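Why do we eat with forks?

People have used knives and spoons for a very long time. Forks took longer to catch on. Early forks were big, with two prongs, and cooks used them to hold meat still while they cut it.

Small table forks came later. At first many people in Europe thought they were silly – fingers did the job just as well.

Baskets, bowls and cups are even older than forks. People needed something to carry and store their food in long before they worried about table manners.
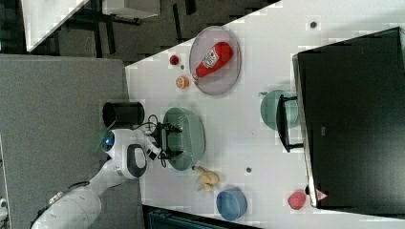

More prongs

With two prongs, peas fell through the gap. Makers added a third prong and then a fourth, and gave the fork a curve so it could scoop. Most forks on the table at home still have that shape.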